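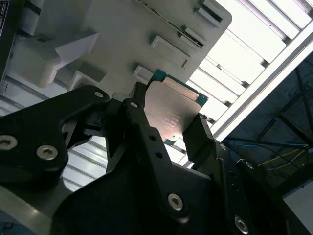 ## Can it do the repair bench yet?

Si-eun Maeng fixes office computers at Wiremlow and has spent since April trying to pass some of that work to a robot arm. Her answer is "partly".

"Fitting a processor is the job I'd like to hand over," she says. "The lid on the socket is open, the chip goes in square, you let go. A person does it without thinking."
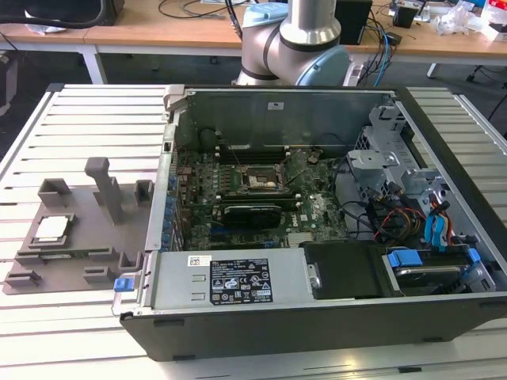 The old desktops come in from Flestton, 32 at a time, and are worked on lying on their sides. Maeng says cables are still beyond the arm. "They never lie the same way twice. I do those by hand."

Mwangi Laizer, who runs the shop, is more interested in the time. He puts one chip swap at up to 17 minutes by machine. "Si-eun is faster," he says. "I'd still let it run at night."

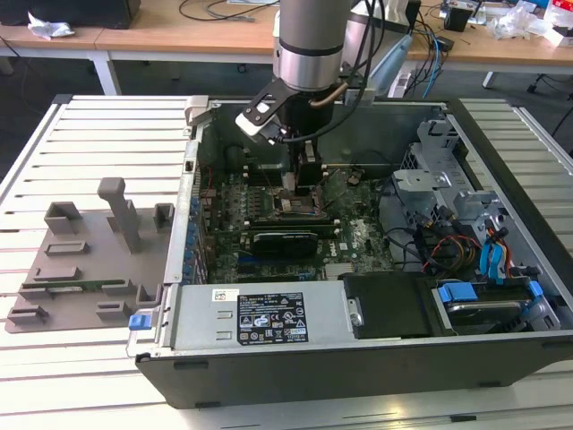
*The gripper over the processor socket.*

Would he trust it with a customer's machine? "Not this year."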